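Ekrem Kahraman
A small thread about our trip from Dorneck to Onlow, because some of you asked me how it was.

We left Dorneck at 6 in the morning. The bus takes the old road over the pass, and the sign at the top says 2,509 meters. My ears did not like it, but the view made me forget them.

Tip: sit on the left side when you go to Onlow. The right side sees only rock for almost 2 hours.

We slept at Magaña, a family guesthouse behind the bus station. Breakfast is included and it is large. Eggs, white cheese, a very good plum jam. I asked for the recipe and they only smiled.

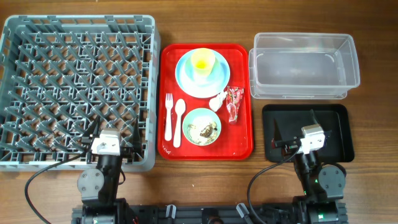
Gray dish rack, red tray with leftovers.

Next day we walked to the Clotow waterfall. The path is 10 kilometers both ways together, with 600 meters up. Please do not go in sandals, as I did. The last part is loose stones.

In October there are few people. We met one shepherd and his three dogs, and the dogs were more friendly than I expected.

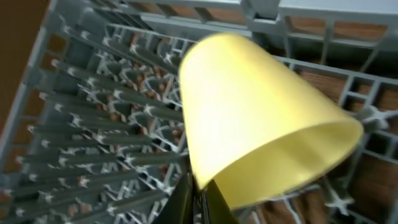 The yellow cup, upside down.

For the way back, buy your ticket the evening before. The office in Onlow closes at 5 and the driver does not take cards.

Would I go again? Yes, but I would stay one more night and take the boat on the lake. If somebody has done the boat, please write me the price.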